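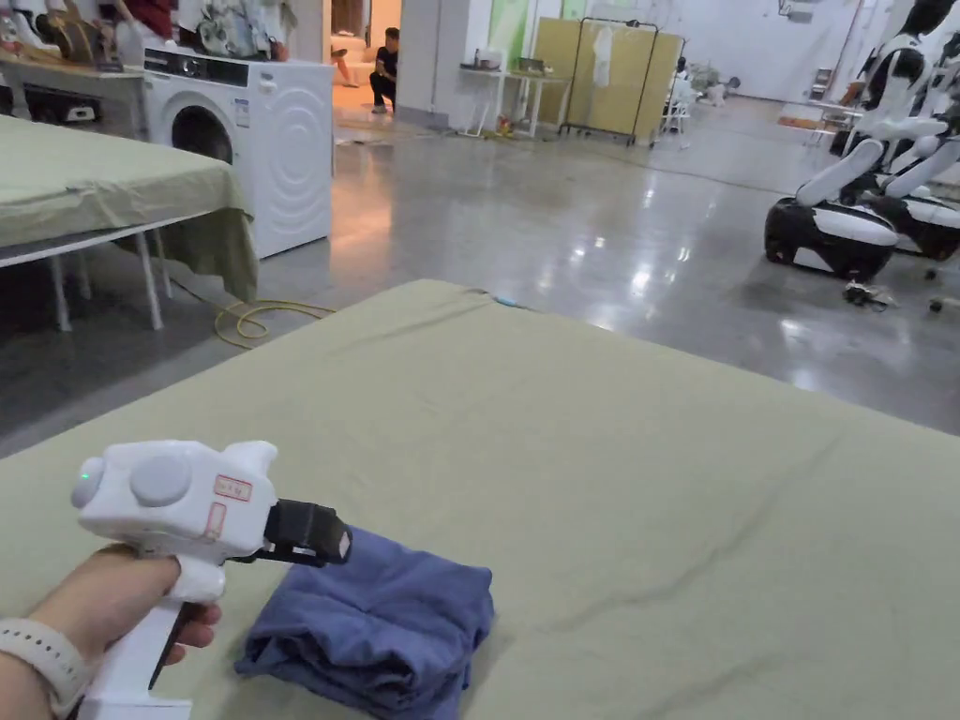
Blue piece folded, on the olive sheet.

August, Grarnura notebook. Laundry bench, folding and stack notes. Entry started 2:10 p.m.

Continuing from Ziad's page on fold order. Same question: how much of the stack height is cloth and how much is trapped air, and whether the surface under the fold makes any difference to the corners. Dry weight of the mixed blue load before sorting was 1,068 g on the bench scale, tare checked before and after. The Salameh towel alone was 434 g. The tag on the towel gives no fabric weight, so I am using the value from the order sheet and marking it unverified.

Sequence used for flat items: long edge to long edge, smooth from the fold outward, then thirds, then turn over so the loose edge is underneath. Press with the flat of the hand, count of five, release. Height is read at the middle of the stack and at the corner nearest the fold. The corner reading is the worse of the two every time I have done this and I would like a second person's numbers before believing it.

Surface notes. The sheet grips cotton slightly. The bottom layer stays where it is put, but any crease in the sheet prints through into the first fold, mostly the long shallow ones that run at an angle. Pull the sheet tight from the far side before starting. I had been pulling from the near side, which only moves the creases over.
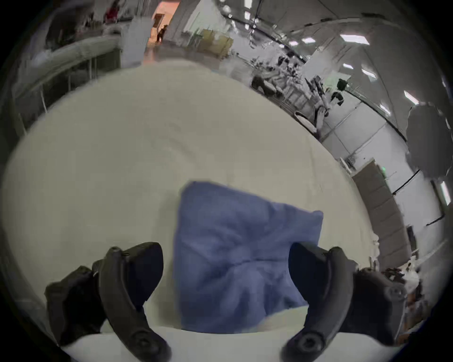 The round white table is the opposite case. Cloth slides, so the first fold drifts unless one corner is held down. Against that, nothing prints through. For squares I now prefer the table. Anything longer than the table is wide goes back to the sheet, since an end hanging over the rim pulls the fold out of line.

Table top needs a wipe before the next session. Use the Pridel cloths, dry. The spray leaves a film and I do not want that in the slip readings.

Starting condition. Ziad starts from a flat piece. Nosipho Pillay's point at the morning check was that laundry does not arrive flat, and a fold time that leaves out the flattening is not much use to Sester. Agreed. From now on the clock starts with the piece crumpled: lift, drop from 80 mm, leave it as it lands, start. If it lands with a corner tucked under, that stays too. Write "tucked" in the remarks column. 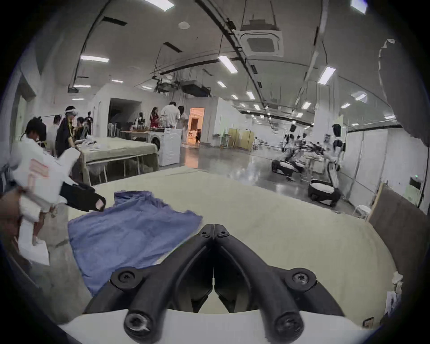

Towels are the slow item under this rule. The bunched side has to be found and opened before any edge can be matched, and my times there vary more than for everything else put together. Finding the short edge first helps. Shaking it out is quicker still but moves the towel off the mark, so no shaking for logged runs.

Log: entries are continuous up to row 2,109. I used the old column order for the last few rows and have corrected them by hand. Originals left in, struck through.

To do
- Ziad Saliba: repeat corner heights on the sheet, same towel, pulled from the far side.
- Nosipho: confirm with Sester whether thirds or quarters for the towels.
- Me: weigh the towel again after the next wash, fully dry, and check against the 434.
- Find the second steel rule.

Closed 4:35 p.m.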